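Teaching the arms by hand: your questions

Do I need to know how to code?

Nope! I don't, and I've recorded more than 200 demos for Prosteria. You steer the arms and they copy you.

Where do I start?

Open the fingers, park near the table edge and get a feel for the lag.
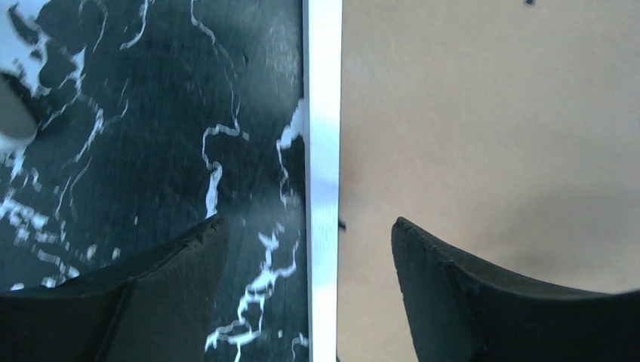 Give it 3 slow passes before you hit record. Sverre Sandberg still does this every Thursday, and he's the one who taught me.

What's the hardest part?

Two-arm stuff, for sure. With the screwdriver, keep one gripper closed on the handle and line up the other with the shaft (slowly!).
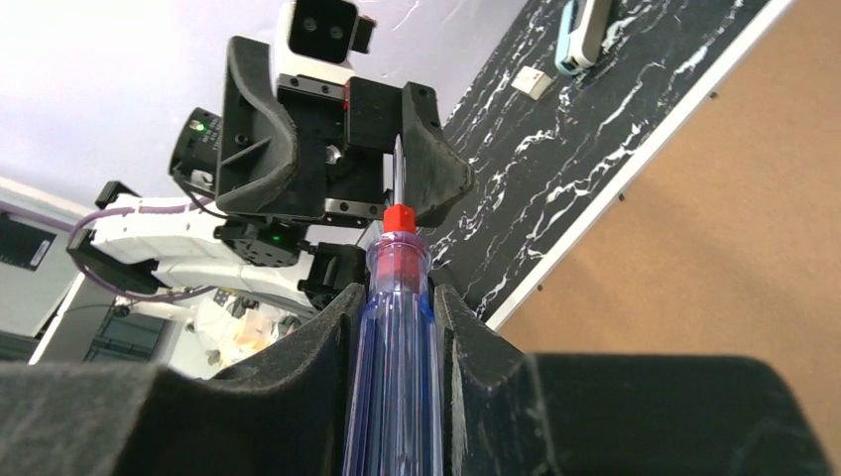 Can I redo a bad take?

Sure, just delete it and go again.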